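Skesero Public Wi-Fi, progress report to the Westach Fund
November 2020

Hi all, and thanks for being patient with this one. I know you were hoping to have it before the board packet went out. Most of the news is good, one piece of it is annoying, and I've put the money part near the end where you can find it.

When I last wrote, we had the library and the bus depot live and were still arguing with the landlord at the market hall. The market hall is now up! We ended up running the cable along the back stairwell instead of through the ceiling, so it isn't as pretty as the drawing you approved, but it saved us a permit and the landlord stopped emailing me at night. That brings us to 42 access points switched on and talking to the controller. The ones on the depot side get the most use by far, mostly in the late afternoon when people are waiting for the cross-town routes.
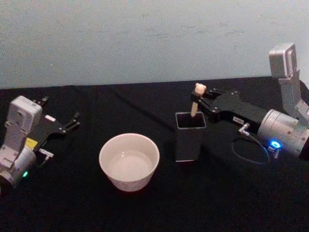

Table with a black cloth and an open gripper reaching in at the left.

The login page has been rebuilt. The old one asked for an email address, a phone number and a birthday, and people just gave up (I would have too). Now you tap one button, agree to the terms and you're on. We dropped the birthday field completely and we hold session logs for as short a time as the carrier agreement lets us. If your privacy person wants to look at the new wording before we translate it, please send them my way soon – the translator is booked for early December.

Now the annoying part. Vender, who supply our backhaul link, have moved the date for the second line again. We've had two outages this fall, both on the existing line, and both took down the library at a bad time of day. The first one was a cut cable at a construction site and they fixed it fast. The second was a router setting on their end and it took a lot of phone calls before anyone would admit it.
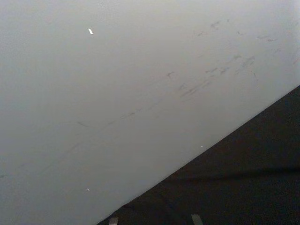 I've asked them for a written date and a credit on the bill, and so far I have the credit. If the date slips again I'd like your okay to get a quote from somebody else for a wireless link to the water tower. It would cost more each month, but I'd sleep better.

Ebihara, the neighborhood on the hill, is the next one on the plan. The site survey is done and the signal up there is weirder than we expected. The apartment blocks are thick concrete and the street bends right where we wanted to mount the first antenna. I walked it with the installer and we think two extra poles would cover it. The city has to sign off on poles, so I've put the application in already. I didn't want to lose a month waiting for this report to go around. 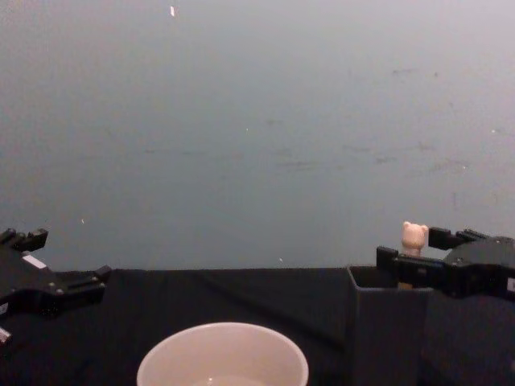
Two grippers over the black tabletop, plain gray wall behind.

On money, we're a little under budget on equipment and over on labor, mostly from the stairwell job. I'd like to move some of the equipment line over to cover it. The total stays the same and the spreadsheet I sent with this shows it both ways, so you can see what changes. The support line is also costing less than I'd guessed, now that the login page isn't making everybody call us.

Things I need from you: a yes or no on moving that money, a yes or no on the backup quote, and the new logo file for the login page – the one I have still has the old tagline on it. The next report will have the Ebihara pole decision in it if the city has answered by then, and I'll put in the usage charts by site that you asked for last time.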